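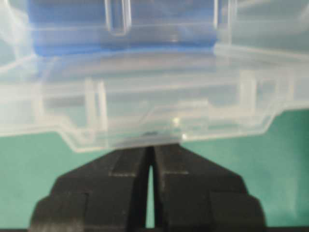

Last updated: 14 Mar 2022

So I finally got to spend a shift at the new packing cell at Dronero, and I have thoughts! Cherry Mae Dela Peña runs it now. She used to pack 167 orders a day by hand, and her wrists hated her for it. These days the arm does the picking up and she does the deciding - which job runs next, when to stop it, what gets set aside.

She likes it, mostly. The training was 25 hours, the raise was smaller than she'd hoped, and she misses gabbing with the other packers across the bench.

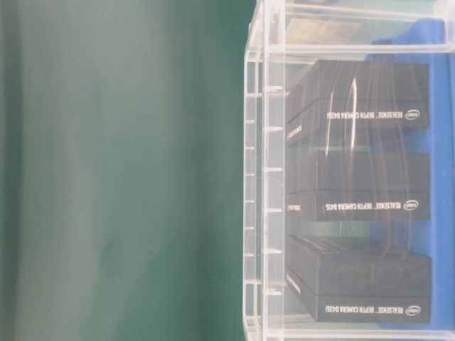 What bugs her more is the waiting. When the arm stalls she can't just jump in, she has to clear the fault on the Patelix screen first, and on a bad day in March she did that 70 times (her count, and I believe her). The folks over at the Tagle site got a second person per cell. Cherry Mae has asked for the same and is still waiting to hear.
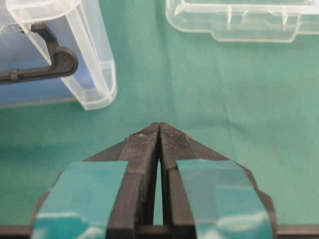 The gripper over the green mat, with a clear plastic container and tray behind it.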